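Early Childhood Play – Week 6 handout
Instructor: Samira Chidiac

Pretend kitchens. Keep it small. One table, a few foods, a plate, something to cook in. Kids fill in the rest – the story is theirs, dont script it.

Key terms: open-ended prop, role play, sorting talk.

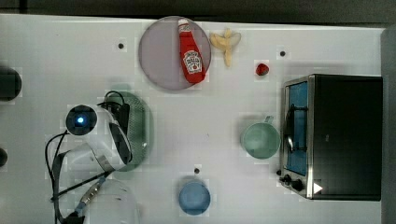
Naming comes first with the younger ones. Ketchup, banana, toaster oven. Then where things go: on the plate, next to the plate, in the oven. Position words get skipped alot in lesson plans, so write yours down.

Spatula = action prop. Flip, scoop, serve. Pair it with a plate and you usually get turn taking (see Jaber reading, first half only).
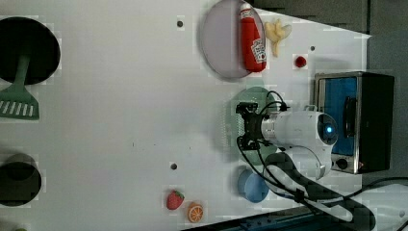 How long should a pretend kitchen stay out?
Two weeks is plenty for most groups, then swap the foods and leave the oven.

For next class: observation sheet, 60 minutes total, one child. Write what they say, not what you think they meant. Hand in to Huw Cadwaladr. Budget for the prop list is $200, used toys are fine.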